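December 15, 2024

Reading circle notebook, workshop copy. Whoever has it next, please write on the right-hand pages only. Kilian's left-hand pages bleed through and I can't read either of us.

Session on the second half of the Pirkum book. Present: me, Nadja, Kilian, Rupert (late, with soup). Mathias sent his comments on a postcard, which held one and a half comments.

We were supposed to do the chapters on covenant and debt. We did covenant. Debt is still owing.

Nadja opened with the question from the study guide, "When have you made a promise to people you had not chosen?" Long silence. Kilian said his landlord. Rupert said the choir. After that it went better than it had any right to, and we got most of an hour on whether a congregation is something you join or something you keep rejoining every week out of stubbornness. Nadja is for stubbornness. I wrote down her line that a covenant with no hard parts is a newsletter.

Problem with the guide: it assumes groups of people who have finished the book. Ours hasn't. The Trummer edition runs long and the type is small, and two of us are reading the older printing with different page numbers. "Turn to page 51" produced two separate conversations, both quite good, on unrelated paragraphs. From now on we cite by chapter and first words.

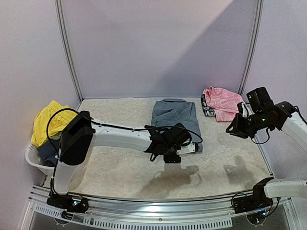 Notes on the format, while I remember. Reading aloud at the start works. Five minutes, one voice, no discussion until it's done. Going around the circle for first reactions does not work, as the last person has always had theirs taken. Rupert proposes we write reactions down first and then lay them out where everyone can see. Fine by me, but one at a time and flat in the middle of the table, like that gray-blue shirt, and then we leave it alone until we've all had a look. Last time the slips went around in a heap and Kilian answered his own anonymously, at length.

Chapter on hospitality: disagreement. Jarosław's written comment (sent in September, found today inside the back cover, sorry) says the author is too easy on hosts. Being welcomed can be a lot of work for the guest. I think he's right and that we should have started there. Rupert disagrees but was holding the soup, so it was hard to take him seriously.

To do:
Nadja – ask the Kakton people if they want a joint session. They're 2 chapters ahead and smug about it.
Kilian – rewrite the guide questions for chapter nine. Fewer "how might we."
Me – write back to Jarosław, with apology. Ask Mathias for an envelope next time.
Rupert – bowls.

Next time: debt, definitely. If we run out of evening again it goes first on the list after that, ahead of the soup.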